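Wenn der Haushalt hängt

2. April 2026

Eigentlich wollte ich an diesem Abend nur kurz in die Gemeindehalle, eine Stunde zuhören und dann nach Hause, der Eintopf stand schon auf dem Herd. Es wurde dann fast Mitternacht, und den Eintopf gab es eben am nächsten Mittag. Wer schon einmal erlebt hat, wie in Vusulholm über einen Haushalt gestritten wird, der ahnt, wovon ich rede.

Für alle, die nicht hier wohnen: Wir haben seit Januar keinen gültigen Gemeindehaushalt. Die beiden Fraktionen blockieren sich gegenseitig, und der Zankapfel ist die Buslinie nach Bralavton. Die einen wollen sie im Stundentakt behalten, die anderen wollen den Abendverkehr streichen und das Geld in die Sanierung der Begum-Brücke stecken. Zwei Entwürfe lagen auf dem Tisch, beide sind durchgefallen, der zweite mit einer einzigen Stimme. Danach war es im Saal erst einmal sehr still – so still, dass man hinten die Kaffeemaschine gurgeln hörte.

Solange nichts beschlossen ist, darf die Gemeinde nur zahlen, wozu sie ohnehin verpflichtet ist. Das klingt trocken, aber man merkt es überall. Der Musikverein wartet auf seinen Zuschuss von 2000 Euro, die Bücherei kauft nichts Neues mehr, und das Freibad weiß nicht, ob es im Mai überhaupt Aushilfen einstellen kann.
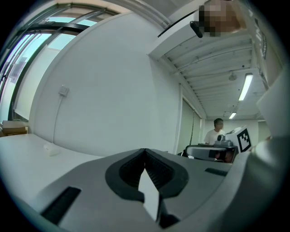 Was mich an dem Abend am meisten gefreut hat, waren die vielen Leute auf den hinteren Stühlen. Sonst sitzen wir da zu fünft oder sechst und kennen voneinander schon die Strickmuster. Diesmal mussten noch Bänke aus dem Nebenraum geholt werden, und in der Fragestunde meldeten sich auch Jugendliche, die abends mit dem Bus vom Training kommen. Eine Unterschriftenliste für die Linie ging auch herum, mit inzwischen fast 3000 Namen (ich habe natürlich unterschrieben, das wird hier keinen wundern).

Ich will niemandem den guten Willen absprechen. Die Brücke muss gemacht werden, da fahre ich ja selbst mit dem Rad drüber und spüre jede Fuge. Aber die Brücke und den Bus gegeneinander auszuspielen, das halte ich für einen Fehler, und zwar auf beiden Seiten. Das Büro Nivix, das die Kosten gerechnet hat, schlägt vor, die Sanierung auf zwei Bauabschnitte zu verteilen. Darüber wurde leider kaum gesprochen – es war spät, und alle waren müde.

Vor Ostern passiert nun wohl nichts mehr. Danach wollen sich die Fraktionsspitzen noch einmal zusammensetzen, ohne Publikum. Sobald der Termin für die nächste öffentliche Sitzung feststeht, schreibe ich ihn hier hin. Und wer eine Mitfahrgelegenheit aus dem Oberdorf braucht, meldet sich bitte einfach in den Kommentaren, ich habe noch Plätze frei.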